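Right, I have finally started on the snack drawer. A thread, because I'm far too pleased with this and the people I live with have stopped listening.

Background: we had one deep kitchen drawer where every small edible thing in the flat went to live. Mini cheeses that should have been in the fridge, jelly pots, single biscuits, sweets from three Christmases. You opened it, it jammed, you gave up and had toast.

Corinne Escobedo posted her boxes back in May and I've been thinking about them ever since. Hers are clear. I went for plain white with a lid, and I'm so glad, as I don't want to look at the mess, I want to look at a nice calm box!

Things I wanted: a lid that clips down, a handle on top so it can be carried to the sofa or out to the car, and smooth insides I can wipe in one go. Ribbed insides are a menace. Crumbs get in the grooves and stay there until you move house.

Started by taking the lid right off and putting it down flat behind the box. Sounds like nothing, but I used to prop lids against things and they'd slide off and take a mug with them. Lid down flat, box in the middle of the table, plenty of elbow room. Lovely.

Then the first little thing goes in, and I do mean little. I always start with one in a front corner and work out from there.

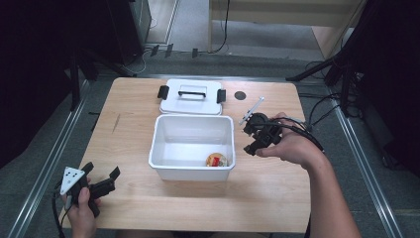

Corner first is Tobias Mahmoud's rule from when we shared a house, and I've never found a better one. If you start in the middle everything rolls about and you end up with a heap. Start in a corner and the next one has something to lean on.

Small round things are the worst for this by the way. Square packets behave. Round ones want to be under the cooker.

The order I'm going in, if anyone's copying: small round stuff along the front, flat bars standing on their edges behind, crisps last and on top so they don't get crushed. Anything open goes in a jar and has to be eaten this week (no hardship).

Someone's bound to ask about labels. I've got 8 sticky ones and I'm saving them until I know what belongs where. Last time I labelled first and had a box marked RICE with batteries in it for a year.

Also a pale wooden table is brilliant for sorting. You can see every crumb and every stray sweet. Our old dark one hid raisins like it was being paid to.

Chak-lun Man asks whether you really need a lid with clips indoors. You do if you carry the thing by its handle! I once picked up a box by a lid that was only resting there and I can still hear the lentils.

My timer's set for 90 minutes, with the kettle on halfway. Wai-kit Cheung reckons I'll be done in 19 and spend the rest reading the backs of packets. Rude - and probably right.

Next up is the tea shelf, where I own four kinds of peppermint. Send me your best ideas for tea bags that have lost their box, please!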